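Lemons, a board and a tray

17/08/2025

I have been trying to make the lemon prep part of the table work better. Last time the cutting board ended up at one end and the bowl at the other, and I kept reaching across everything. 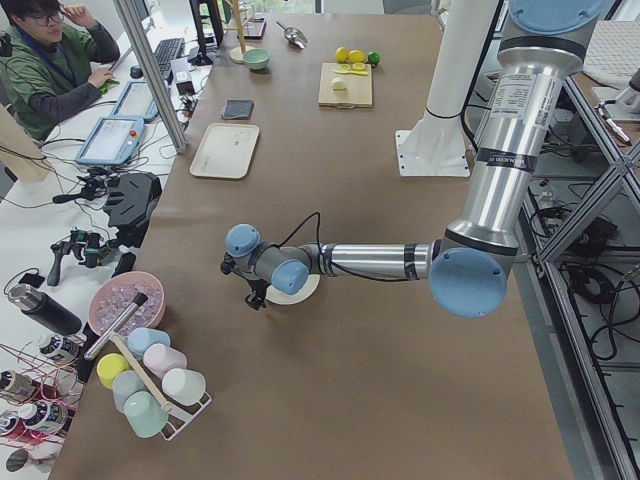
Lemons, lime, cutting board, tray and gray cloth.

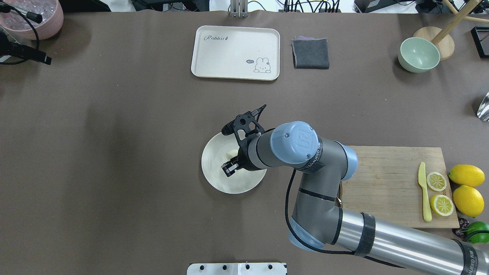
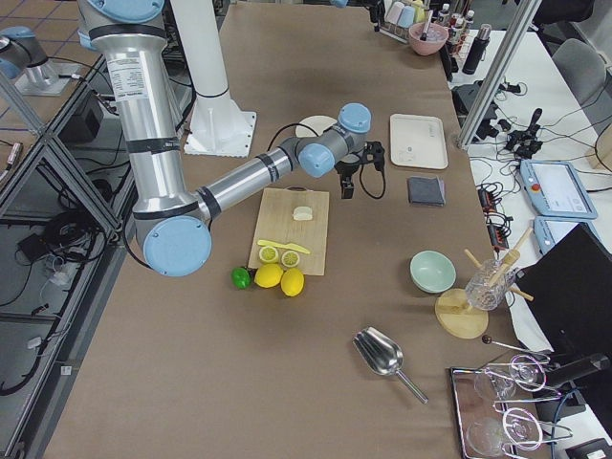 The recipe is Dayana Ocampo's lemon syrup, which she wrote out for me in April. It takes 600 grams of sugar, and I cut that back a little when the fruit is sweet. Slices go in first, then the juice of 2 more lemons. She strains hers twice. I do it once and don't mind the bits.

I buy lemons at the market in Pondano now. The shop in Sedgwick is closer, but theirs were small and dry all spring – three out of one bag had hardly any juice.

The syrup keeps in the fridge for a week. I still need new lids for the bottles, and a funnel that fits the narrow ones.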